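Baseball cap

I've been adding to this page since my kids talked me into it, so forgive me if it rambles a bit. A baseball cap is a soft, rounded cap with a stiff bill sticking out the front, and where I live it's what you grab on the way out the door to the rink, the cottage or the hardware store. Most are sewn from fabric panels that meet at a button on top. Cotton twill is the usual, though you'll find wool, corduroy and all sorts of stretchy stuff for runners.

The crown can be structured or unstructured. A structured one has stiffening behind the front panels and stands up by itself, which I've never liked (my head is too small and I look like a mushroom!). An unstructured one slumps when you take it off, and people around Flustham call that kind a dad hat. Fair enough, dads do seem to own most of them.

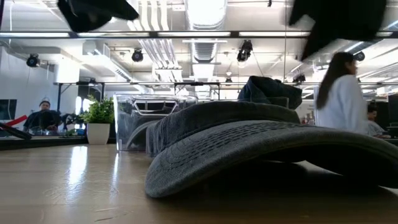

Bills are where cap people get really particular, and I include myself. Inside there's a stiff insert, cardboard in the old ones and plastic in nearly everything now, so please check before you chuck Grandpa's favourite in the washer. The fabric is stitched down over it in parallel rows that follow the curve, and you can see them nicely along the edge of the grey-blue one, with its washed finish. Some folks want the bill dead flat, the way it came from the shop. I'm a curver, and I do mine by hand over a couple of evenings in front of the hockey game.

Closures come next. Fitted caps have none, and you buy them by head size. Snapbacks have a plastic strap with pegs, and strapbacks use cloth or leather with a buckle. My Harico has the buckle, my old Nomura is a snapback, and I've worn the pegs down on that one so badly that it pops open in any decent wind.

For washing, I use cool water, a bit of dish soap and an old toothbrush on the sweatband, then dry the cap over a bowl to keep the colour and the shape. I've done my Tora that way for eight years, every April when the toques get put away, and the bill still has its curve.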